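4.2 Service intervals and unscheduled repairs

The second part of the study looked at whether fleet vehicles that kept to the manufacturer's service interval had fewer unscheduled repairs than vehicles that did not. Records came from the workshop management system at Kastum, which services light commercial vans for three operators: Vutetti, Makhubela and Koltel. After duplicate job cards and warranty recalls were removed, 1337 service visits remained. Tire replacements and windshield claims were also left out, as these were booked through a separate supplier and the odometer reading was often missing.

A visit was classed as on time if the odometer reading fell within 800 km of the scheduled distance, and as late if it exceeded that margin. Early visits were grouped with on-time visits. We considered treating them separately, but most came from a single depot that brings its vans in together each March, whatever their distance, and the group was too uneven in age to be useful.

Unscheduled repairs were coded by the second author from the free-text notes on each job card, using the categories listed in Table 3. Where the note was ambiguous (for example, "noise front end, checked, ok") the visit was kept but no repair was recorded. Zanele Moodley, the workshop manager at Kastum, reviewed the codes for brakes and cooling, the two categories in which the mechanics' shorthand varied most between sites.
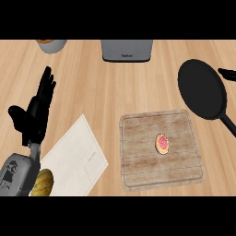 Figure 4

Late servicing was associated with more cooling system and drive belt repairs in all three fleets. The difference was clearest in the Makhubela vans, which do mostly short urban trips with long periods of idling. For these vehicles the distance-based interval probably understates engine wear, and an hour-based interval would be a better fit. Engine hours were not recorded on the job cards, so this could not be tested directly.

Brake repairs did not follow the same pattern. Pads and rotors were replaced at similar distances whether or not the previous service had been on time. Brake wear in these vans seems to depend more on route and load than on the timing of oil and filter changes, and the Koltel drivers, who carry the heaviest loads, had the most brake work under either classification.

Some late visits had a simple administrative cause. In 43 cases the van had been booked on time, but the booking was moved at the workshop's request -- usually for want of a free hoist. We kept these visits in the late group because the delay to the vehicle was the same. Removing them did not change the direction of any result, though the drive belt difference in the Vutetti fleet became small enough that we would not rely on it.

Two limits should be noted. First, the operators differ in how drivers report faults. Vutetti uses a daily check sheet, while the other two depend on the driver telling the depot, and minor faults may go unreported until the next service. Second, vans sold during the study period dropped out of the records at the point of sale. Subbarao Ramasamy, who supplied the disposal list for Koltel, advised that vans with repeated faults are often sold ahead of schedule. If so, the late group may look healthier than it was, and the differences given above would be on the low side.

Labour costs for the same visits are dealt with in Section 4.3. Parts prices were not adjusted for the change of supplier partway through the study.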